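Storytellers and listeners wanted for the Cadeo winter reading circle

Do you love a good story, and do you have a free hour now and then? Cadeo is looking for 20 grown-ups to read aloud with children and older neighbors at the Stusau branch library, and we would be so happy to hear from you, even if you've never read to anyone but the cat!

You don't need any training. We'll pair you with someone who has done it before, and you can sit in on as many sessions as you like before you take a turn.

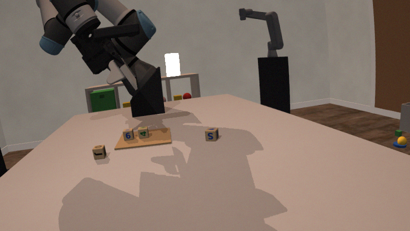 Waqas Qureshi wrote to us after his first season that he had been nervous for a week beforehand, and that by the second chapter the children were correcting his pirate voice and he was having the time of his life.

Sessions last 70 minutes, with a break for juice and crackers in the middle. We read picture books, old folk tales, a bit of poetry, and whatever the listeners bring along (last August it was mostly sharks).

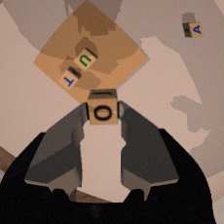 We'd especially love to hear from people who can read in Spanish, Urdu or French, and from anyone with a soft spot for very long books. Our older group is partway through a family saga and won't hear of skipping ahead.
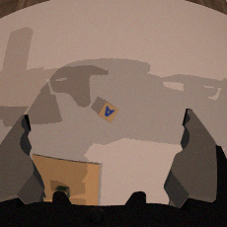
Readers get a bus pass for the season and borrowing rights at both Stusau and Vudovura. We do ask for a background check, which we pay for, and a promise of two sessions a month.
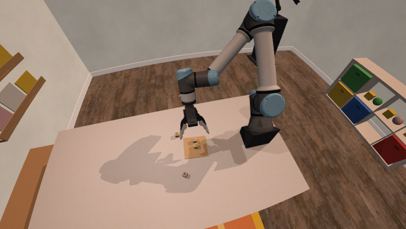

To sign up, stop by the front desk and ask for the Cadeo form, or leave your name and phone number in the box beside it. Please get it to us by 01/12/2024, and tell us your favorite book while you're at it.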